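Is a winter base plan worth paying for if I only race 5Ks?

Posted February 23, 2022 in Training & Racing

slowtwitch_calves

I ran the Stekosholm 5K in November and finished in 23 minutes and change, which is where I have been stuck for two seasons. Since then I've been looking at the Lehner winter plan. It runs 13 weeks, nearly all of it easy miles, and the sales page says a bigger base will take time off at any distance. Maybe so. The reviews on that same page are all glowing and hardly any of them mention a race result.

My doubt is simple. A 5K is over fast and it hurts the whole way. I don't see how jogging for three months fixes the last mile, where I always fall apart. I run four days a week now, one of them on the track, and I don't want to drop the track day just to be told I'm "building."

Has anyone here done one of these plans and then raced something short? I'd like times if you have them. I already know how it made people feel. 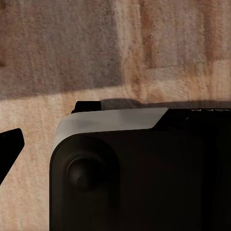
Also, the plan wants every easy run done by heart rate. My wrist monitor jumps all over the place in cold weather, so I don't trust it enough to base a whole winter on it. Can I go by feel, or does that wreck the idea?

hillrepeat_hater

I'd keep your money. I did a plan a lot like it before the Isard trail race and the first month was the same three runs over and over. You can write that yourself on the back of an envelope.

That said, the easy miles did something. I wasn't any faster over a single lap, but the pace I used to hang on to for two miles I could hold for three. If you fall apart in the last mile, that is a fitness problem more than a speed problem, and I think you have it backward about the jogging. My time at the Stirano 5K went from 23:40 to 22:51 that spring. One race, flat course, cool morning, so make of it what you want.

Keep the track day but make it short. I did 2000 meters of fast running total, broken up however I liked, with plenty of rest between. No plan police ever came to my door.

On heart rate: go by feel. If you can talk in whole sentences you're fine. Wrist monitors are bad in the cold and worse if you wear them loose. A chest strap is better, but I wouldn't buy one for this.

oldflats

just run more. worked for me

tempo_or_nothing

I mostly agree with the long reply above, except for the part about one race proving anything. People drop most of a minute because the wind died down or they finally started slow enough. Ask yourself what your first mile was in November. If it was a lot quicker than your average, no winter plan is going to help until you stop doing that.

If it was even, then yes, add easy miles — one extra day a week first, and see how your legs take it before you add another. I would also put in a steady 20 minutes at a pace you could hold for an hour. The Lehner plan leaves that out until the very end, at least in the version I saw, and I never understood why.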